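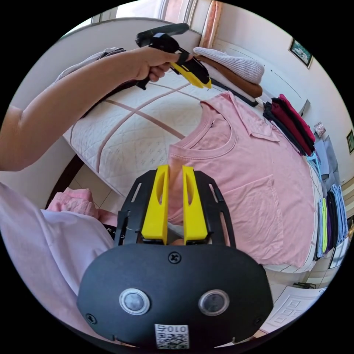

How many demonstrations does a robot need before it can learn a folding task?

Fewer than most students guess, provided they differ from one another in useful ways. Our class baseline started to behave sensibly at 200 episodes, and the full set we'll use this term has 1,083.

Print this page | E-mail this page

Week 4: Collecting examples by hand

This is my favorite week of the course! You get to teach with your own two hands. Each of you will hold a pair of grippers and handle clothes while the cameras and motion tracking record what you do (the policy only ever learns from what is in those recordings, so keep that in your head the whole time).

What counts as one episode: start with both grippers still, do the task once, stop with both grippers still. A fumble followed by a recovery stays in. Those are gold! A fumble where you reach in with bare fingers to fix it comes out.

Things to vary between episodes
- the garment: T-shirts, knits, something with a pocket
- where it lies and which way the collar points
- what else is on the bed, such as stacks of folded clothes
- the room and the time of day, if you can manage it

Keep your speed steady. Janka Hájek's group rushed their first batch last year and had to throw out 36 episodes with blurred views. Their second batch was lovely.

Working with patterned bedding is fine, and I'd encourage it. A model trained only on plain tables gets confused by a quilt, as Adjoa Eshun will show in her guest slot on the Rumus data.

Before Week 5
Upload your episodes to the Clillska folder with a one-line label for each. Read the Bhat notes, section 2. Think about this one: if every example begins with the shirt spread flat, what will the policy do with a crumpled one?

We use cookies to remember your settings. Accept | Manage

Course contact: Nandini Kandasamy, Cullinmont Robotics Teaching Lab | Back to top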